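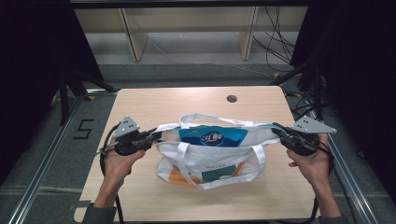 In February our packing hall at Skarkell changed more than in all the years I have worked there. I came as a packer, and for a long time my day was boxes, tape and a sore back. Now my shift has a new kind of job in it, and my mother asks me every evening on the phone what it is that I do. I tell her that I hold a gripper in each hand and I take a tote bag by the two sides of its opening, and she laughs. But it is real work! Fabric is soft and it does not want to stay where you put it. With fingers you never think about this. With two jaws you think about it all day, and also about the cables behind your hands.

The machines on the Akent line do the hard boxes already, and they do them well. Bags are still for people. Tiruwork Gidey, our shift leader, explained to us that the machine must learn from somebody who knows the work, and she asked who wanted to try. Iwona Zalewska said no at once. She told me in the canteen, "I will not teach the thing that takes my chair." I understand her and I did not argue.

I said yes, partly for the money and partly because I was curious. My shoulders are better than last year, but my wrists get tired in a new place. We change over every 15 minutes, and I wish it were a bit more often.

What I miss is the talking. At the old belt four of us stood together and we knew everything about each other's children. Now I concentrate, and when I look up it is already break — and the others have had theirs.

Harriet Calloway from the office has promised a meeting about the new job titles. I have written my questions on paper, in English, and I asked Iwona to come and sit with me.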